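Noticias del grupo de manipulación

Queridos amigos de Strebel: muchos nos habéis preguntado en qué anda el equipo de agarre desde el verano, y la verdad es que hay bastante que contar. Con el método que llamamos Rernness, el robot aprende a coger objetos blandos a partir de demostraciones guiadas a mano – 500 para esta primera ronda – y, antes de cerrar la pinza, propone varios puntos de contacto y se queda con el que menos deformaría la tela. Las frutas de peluche nos han dado mucho juego, sobre todo el plátano a medio pelar, con esas solapas que cambian de forma en cada intento.

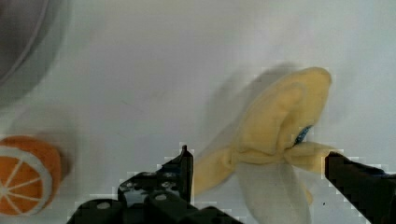 Luzius Haslinger nos escribió enseguida que la deformación le parece un buen criterio, pero que le gustaría ver qué pasa cuando el objeto pesa más por un lado que por el otro. Tiene toda la razón, y lo probaremos en noviembre.

De momento, en 1079 intentos con objetos que no aparecían en las demostraciones, los agarres fallidos bajaron 18 puntos respecto a nuestro método anterior, y eso nos tiene muy contentos. Los datos se irán subiendo al repositorio de Nasgate, poco a poco y con paciencia.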